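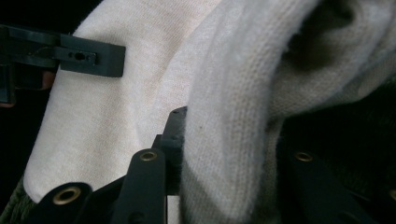 Dwynwen Kneath

Slavica wrote:
> Can I wash the cream one and the fluffy white one together? Mine
> have been in the hamper since September and I'm scared of them.
> Also, how do you all fold the thick ones?

Dear Slavica,

Please don't be scared of them, they're only knits! I had a cream one and a white one out together myself, and side by side you really notice how much warmer the cream is, almost beige, next to that cooler white. I do wash the two colors together, in cool water with a small spoonful of soap, but I turn the fluffy one inside out first (my mother always did, and I've never dared stop).

As for folding, the fine ribbed kind will lie flat for you with hardly any coaxing. The brushed kind has a mind of its own and wants to stand up in a big soft hump. I smooth it along the ribs, never across, then fold it in loosely from the sides and leave it alone. Don't press it down, or you'll squash all that lovely fuzz.

Vesela, did you ever find the drying rack you promised to lend out? I could come by Thursday after 5 if that suits, and I'll bring back your blue basin, which I've had for far too long.

Love to all on the list,
Dwynwen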